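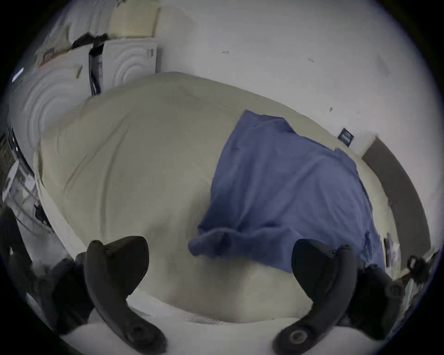
Would a plain color threshold have done just as well? The question came up at our February review, and we had no good answer, so this report starts with it.

Clenby: finding the grasp point on a shirt in software
Student project report, handed in 24th April

1. What we set out to do

Clenby is a small piece of software that takes a camera picture, finds a garment and suggests where a gripper should close on it. It sits between a segmentation model (Firketti) and a motion planner (Endex). Both were given to us. Our part was the middle: turn a blob of cloth pixels into a point and an approach angle.

The project outline promised "robust garment understanding." We don't think we got that, and we doubt the outline knew what it meant by it. A blue shirt on a cream comforter is an easy case. The colors are far apart and the bedding is pale everywhere. Firketti found the cloth nearly every time in views like that, and so did the threshold once we finally wrote it, in one afternoon. The threshold is 20 lines long.

2. Lifted cloth

Results got worse once the shirt was off the surface. Our code assumed the longest straight edge in the mask was the bottom hem. With the shirt hanging sideways, that guess is often wrong, and a sleeve that drops lower than the body makes it worse.

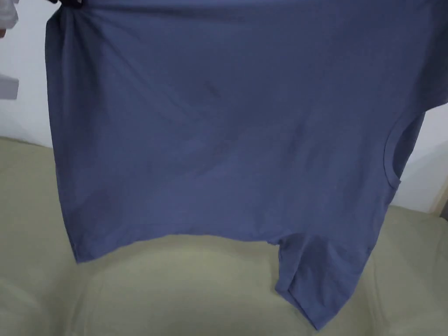
You're labeling the sleeve as the hem and then scoring yourselves against your own label, wrote one reader of our draft. That was true of the first test set. We threw those scores out and relabeled all 57 clips by hand, without looking at Clenby's output.

On the new labels, the suggested grasp point was usable in fewer clips than before. Most of the drop came from hanging shirts where the neckline was out of view. Clenby still gives a point in that case, and gives it with high confidence. We now think the confidence number is close to useless. It measures how clean the mask is and tells you very little about whether the point makes sense.

3. Gripper views

The wide view from a hand-held gripper was supposed to fix this by getting closer to the cloth. It did help with folds. It also brought the tool itself into every mask, along with blurred fabric close to the lens, and a room that may be tilted a long way over. Clenby's "up" came from the picture, so the approach angle was off by however far the gripper was turned.

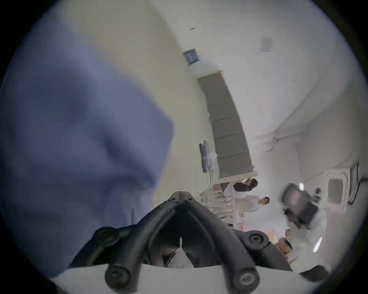

Huttunen's answer, when we asked on the tool's mailing list, was that everybody gets the gravity direction from the motion sensor and we should have done so from the start. We added it late. It fixed the angle in 8 of the clips we had marked as failures and broke it in 3 others, where the time stamps of sensor and video did not line up. We have not found out why they drift.

4. What is left

The tool mask is still drawn by hand and has to be redrawn if the lens is moved. Endex accepts any point we send it, including points on the wall, so a range check is next on the list. The threshold stays in the repository as a baseline. Anyone who picks up Clenby should run it first, on their own clips, before believing our numbers.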